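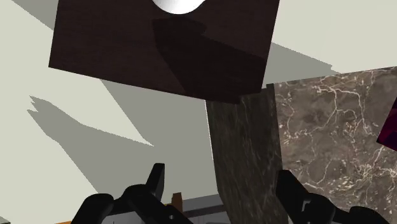

Dark wood grain, white sphere.

Sash Window Joiner (Bench and Site)
Witkowska Joinery, Brasenthorpe
Full time, permanent

We repair, draught-proof and, when there is no saving them, remake timber sash windows. Most of our work is in Brasenthorpe and Stascombe, two towns built on hills by people who evidently enjoyed wind. We are looking for a fifth joiner to start in December, or sooner if your present employer is feeling generous.

The job

Three days a week you will be at the bench, making sashes, sills and the odd box frame to match whatever the Victorians left us. The other two you will be on site, taking windows out of houses whose owners would like them back by teatime. You will cut in brush seals, splice new timber into old, replace cords, rebalance weights and free sashes that somebody painted shut in 1974 and then painted again to make sure.

We have a large contract coming up at Arnis, a terrace of 18 houses on the Stascombe side, with 200 windows between them. None of the openings is square. A couple are barely rectangular. The houses are listed, so slim double glazing is allowed at the back and secondary glazing at the front, and the conservation officer does come and look.

What we need from you

A Level 3 in bench joinery, or enough years at it that the question is faintly insulting. You should be able to read a drawing, and to notice when the drawing is wrong. Experience with putty would be good – real putty, the sort that gets in your sandwiches. You need a full driving licence, as the van won't take itself, and you must be all right on a scaffold tower.

You will also have to talk to customers. They are mostly lovely and mostly cold. Some have read a great deal about condensation and will want to share it.

If you have only ever fitted plastic windows, please still apply. We don't hold grudges, though there will be remarks during the first week.

What you get

Pay depends on experience and we'll give you the figure on the phone before you waste a morning on an interview. On top of that there is a tool allowance of 300 pounds a year, a bonus of 700 pounds when Arnis is signed off, 28 days' holiday including bank holidays, and a pension. We start at 7.30 and finish at 4, and we mean the second one as well. Overtime is paid and can be refused without anybody sulking.

The workshop is heated. The heating was put in last winter after a long campaign by everyone except the owner, and we remain proud of it. Parking is free but involves reversing past the timber rack, and there are marks on the wall from those who thought they had room.

How to apply

Send a short letter and a few photos of things you've made to Montserrat Montes, who runs the office. A CV is useful but need not be a work of art. Please leave out the word "passionate".

If you'd like to ask about the work itself, ring the workshop and ask for Tymofii Symonenko, our lead joiner. After 4 is best, when the planer is off and he can hear you.

Shortlisted people will be asked in for a paid half day at the bench. Bring your own chisels and we'll supply the tea.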